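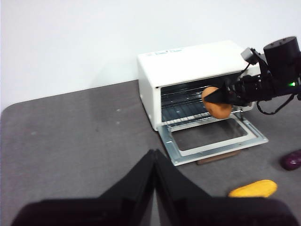
PEQUEÑO, BLANCO Y SIEMPRE ENCENDIDO

El hornito de sobremesa vuelve a la cocina de diario. Pan, patatas y poco más. Un invierno entero con él.

Por Ea Briem

566 veces compartido · 11 comentarios

Enero. Las siete y media de la tarde y nadie en casa quiere encender el horno grande. Veinte minutos para que coja temperatura, medio recibo de la luz (exagero, pero poco) y todo para calentar un bollo. Un bollo. Ahí empieza esta historia.

El horno pequeño estaba en un altillo desde la mudanza. Lo bajé, le pasé un trapo, lo puse contra la pared de la mesa gris y ahí se quedó. Ya no se mueve. Ocupa lo que ocupa una caja de zapatos de las grandes, tiene su rejilla, su puerta con cristal que se abate hacia abajo, y con eso se cena más veces de las que confesaría delante de mi madre.

Cuando conté en esta revista que iba a escribir sobre él llegaron cartas. Muchas. La encuesta que pusimos en la web la contestaron 1.042 lectores y la respuesta más repetida a «¿para qué lo usa?» fue una sola palabra: pan.

EL PAN PRIMERO

Normal. El pan de ayer es el gran asunto doméstico. En la tostadora de ranura no cabe un bollo redondo, en el microondas se queda como una esponja y al cabo de un rato como una piedra. En el hornito, en cambio, corteza otra vez. Cuatro minutos a 160 grados, entero, sin abrir. Si es de corteza dura, unas gotas de agua por encima antes de meterlo. Si es un brioche o un bollo de hamburguesa, nada de agua y medio minuto menos, que se tuesta enseguida por arriba.

Directo a la rejilla. Hay quien pone papel de aluminio y entonces la base queda blanda, una pena. Las migas caen, sí. Para eso está la bandeja de abajo, que hay que vaciar de vez en cuando, yo la primera que se le olvida.

Otra cosa del pan: sacarlo y esperar. Un minuto en la tabla de madera. Recién salido parece crujiente y la miga todavía está gomosa. La prisa, siempre la prisa.

LA PUERTA, ESA GRAN DESCONOCIDA

Un detalle que aprendí tarde. La puerta abatida se queda casi a ras de mesa y necesita su sitio delante. Mida antes de comprar. Una lectora de Salian nos escribe que colocó el suyo en un estante precioso, hecho a medida, y que no podía abrirlo del todo. Acabó desmontando el estante.

Yo tengo una tabla plana de madera bajo la puerta. Protege la mesa, recoge migas y sirve para apoyar lo que sale. La encimera oscura, por cierto, sufridísima para el polvo y la harina: se ve cada mota. Muy elegante en las revistas (en esta también, lo admito).

Y aire por los lados. La pared blanca detrás lo agradece y el que la pinta tambien.

LA PATATA, SIN PAPEL

Segunda respuesta de la encuesta, a mucha distancia: patata asada. Aquí hay debate en la redacción y no se ha cerrado. Unos pinchan la piel con tenedor, otros juran que no hace falta. Yo pincho. Una vez me reventó una y estuve media tarde con el estropajo.

La compro de piel marrón, grandota, con pocos ojos. Lavada y muy seca. Nada de envolver, la piel tiene que respirar. Aceite en las manos, se frota la patata, sal gorda y al centro de la rejilla, que quede espacio arriba, porque en estos hornos la resistencia está ahí mismo y quema. Si la patata es muy alta, un nivel más abajo. 200 grados y paciencia: entre cincuenta minutos y una hora larga según tamaño. Se sabe con un cuchillo. Entra sin pelear, lista.

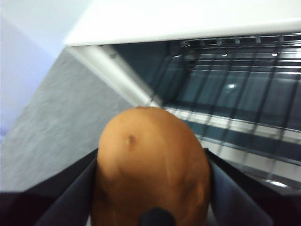

QUÉ PONERLE ENCIMA

Mantequilla y sal, y se acabó, dice la vieja escuela. Otras salidas rápidas para un martes cualquiera:

Yogur espeso, cebollino, pimienta.

Atún, aceituna picada, el aceite de la lata.

Las sobras del guiso de lentejas. Suena raro. Pruébelo.

Queso curado rallado y otra vez dentro, dos minutos, con la puerta cerrada y usted delante vigilando.

LIMPIAR, O HACER COMO QUE SÍ

La rejilla sale. Agua caliente, jabón, media hora en remojo y las varillas quedan decentes. El interior oscuro disimula mucho, demasiado; con una linterna se llevan disgustos. Bicarbonato con un poco de agua, pasta, se deja la noche y se retira con paño húmedo. Nunca en las resistencias. El cristal de la puerta, con lo mismo, y cuidado con los tornillitos del marco, que ahí se mete la grasa y sólo sale con un palillo.

Frío y desenchufado, claro. Por si acaso lo escribo.

¿MERECE LA PENA?

Para una o dos personas, sí. Para una familia con tres adolescentes, como segundo horno y gracias. No hará un asado de domingo. Hará la cena de hoy, que son las siete y media otra vez y tengo dos patatas lavadas esperándo en el fregadero.

¿Le ha gustado? Reciba nuestra sección de cocina cada semana en su correo. Suscríbase al boletín. Puede darse de baja cuando quiera.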